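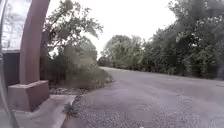 I've been selling one thing on this page for a while now, and it's the Rovumer masonry sealer, the water-based one in the squat tub. I started using it on my own front steps in Ginham and then couldn't stop (ask my neighbors!). It goes on concrete, brick and most kinds of stone, and it doesn't leave that plastic shine I can't stand. Think of a post base like the pinkish-beige concrete one under that tall reddish-brown pillar, with its crisp edges and flat top. A flat top is where rain likes to sit, so that's where I'd put my second coat, and I'd run the brush right up to where the post meets it.

## What you get

One tub, 98 fluid ounces, with a screw lid that really does close again. I store mine in the basement all winter and it's fine in spring as long as it doesn't freeze. If it freezes, throw it out. I tried to save a tub once by stirring it for an entire ball game and it went on like cottage cheese.

- Color: milky in the tub, clear when dry
- Finish: matte
- Clean-up: soap and water
- Dry to the touch: 30 minutes on a mild day
- Second coat: wait 3 hours

## How I put it on

Sweep first, then scrub with plain water and a stiff brush, then leave it alone until it's bone dry. I use the wide Coelho brush for the flat parts and an old sash brush for corners. Rollers work too, but they spit, and I've got the freckled sneakers to prove it. Thin coats, please - a puddle dries cloudy and you'll be out there with a scrub pad.

Keep it off glass. If you're working near a window, tape some newspaper over the bottom of the pane, and wipe up drips while they're wet.

New concrete needs a month before you seal it. I know, I know, it looks ready.

## Things people ask me

Yes, you can paint over it, but only with masonry paint, and you should rough it up a little first. No, it won't fill cracks. I have a patching paste from the shop in Sallivham for that, and I'll put it up on its own page in January. It does darken brick a tiny bit, so try it somewhere behind a shrub before you do the whole front of the house!

## Ordering

I ship tubs in pairs or singles, same price per tub either way. The old label and the new label are the same stuff inside. Orders placed now go out after the holiday break.

Page updated Dec 29, 2018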